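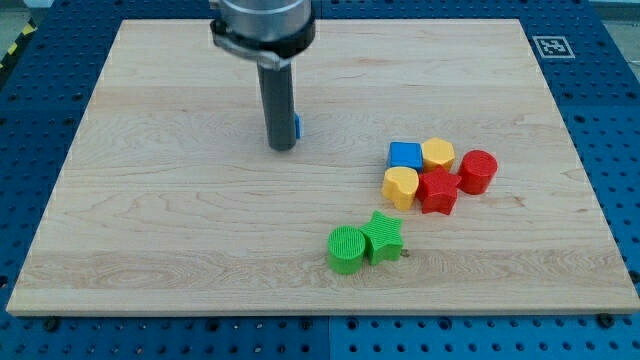
Maple board on the perforated table, rod fitted, blocks out. Pushing tests for the Jovstead build.

1/ Picking up the thread from July. The gripper is off for now. A plain rod has fewer failure modes, and I want the pushing sorted before anything has to close on a block.

2/ The rod hangs off a clamp collar at the wrist. First collar crept under side load and the tip offset wandered 2 mm over an evening. Re-torqued, added a witness mark, no creep in the last 30 runs.

3/ Tip height is set off the board, not the table. The maple has a slight cup across the grain, so I probe it and fit a plane. Good enough for blocks this size. Anselmo Pastor wants a full height map. He is welcome to write it.

4/ Camera pose comes from the square marker on the table past the far corner of the board. One marker is marginal for yaw. A second goes on once I've printed it at the right scale.

5/ Task is sorting by colour: push the greens clear of the reds, yellows and blue. Cylinders are the nuisance. Push one off-centre and it slides away sideways. Stars tend to catch on their neighbours and drag them along.

6/ Log so far: 573 pushes, 368 within tolerance. Most of the misses are cylinders. Slowing the approach helped — shortening the stroke helped more.

7/ Lucía Palacios asked about the controller. Same Sobczak board as before, new firmware, position mode only. Force limit is in software and set low.

8/ Next: re-plan after every contact, then the stars again. Config files go up once I've cleaned out the hard-coded paths.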